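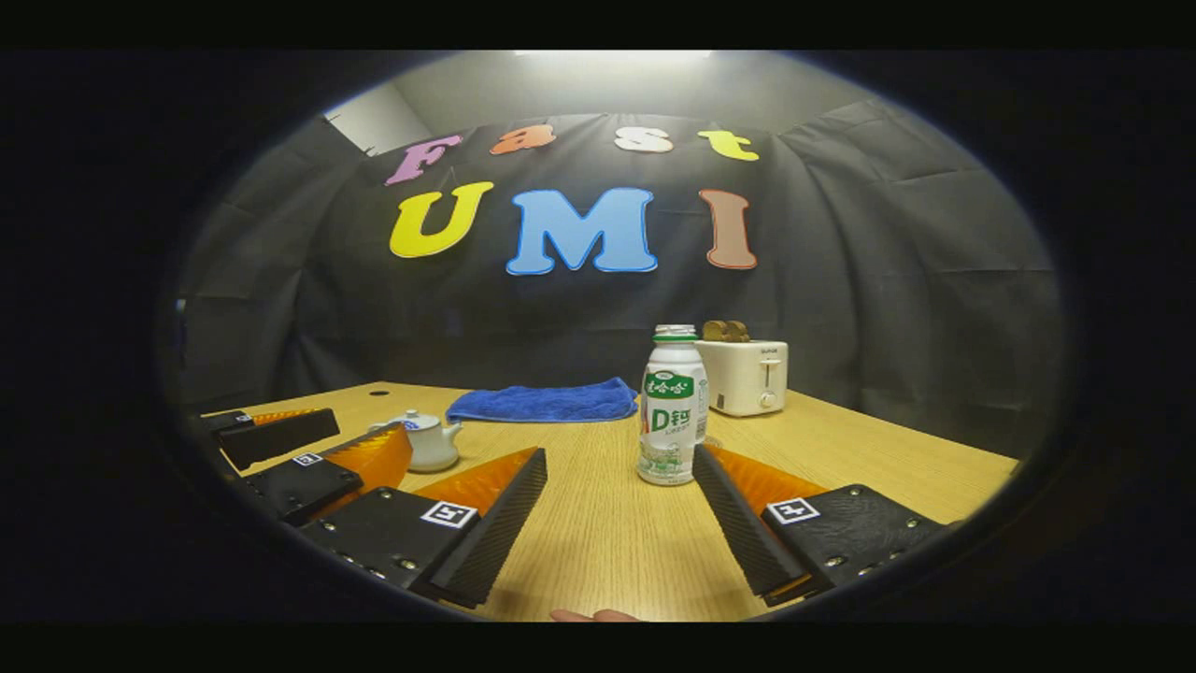
Breakfast is still hard work for a machine

Print this page | E-mail this page

May 19, 2020

Radomír Kováčik has spent most of his working life on grippers, first for packing lines at Liston and now for household tasks at Kostesex, a small firm in Sutlow. Asked whether a machine can make breakfast yet, he answers with a question about which part of breakfast.

"Picking up a full bottle with a rigid cap, standing alone on a table, yes," he says. "Opening it is a separate problem. Pouring from it is a third."

His group divides chores into single actions and scores each one. The present list has 111 entries. Toast accounts for 10 of them, among them pressing the lever, gripping a slice by its crust and setting it on a plate without crushing it. Kováčik rates the lever as close to solved. The slice is another matter.

"Bread has no fixed stiffness. The crust takes load and the middle does not. If you close to the same width every time you will drop one slice and flatten the next."

Soft finger pads help, in his view, as they bend around the object and spread the force. They also make it harder to know exactly where the object sits in the grip. For a teapot that matters. The handle is small, the lid is loose, and a tilt of a few degrees too many ends the trial.

Cloth he puts last. In the December trials the group's Raju controller folded a hand towel acceptably in 53 percent of attempts, starting from a flat towel. Starting from a heap, the figure was too low to be worth publishing – he declines to give it.

Most of the training material now comes from people doing the chore with hand-held grippers. Kováčik prefers this to steering an arm from a console. "A person holding the tool works at nearly normal speed and corrects without thinking. You want those corrections in the data."

On shop floors he is more optimistic. Parts arrive in known sizes and someone is paid to keep the bench in order. A kitchen has neither advantage. He expects sorting and shelf stocking to be routine well before anyone buys a machine to clear a table.

Would he have one at home? "For loading a toaster, no. It takes me 3 seconds. For wiping the counter afterward I would consider it, if the price were reasonable – and at present it is not."

Contact | Copyright Sutlow Technical Review | Back to top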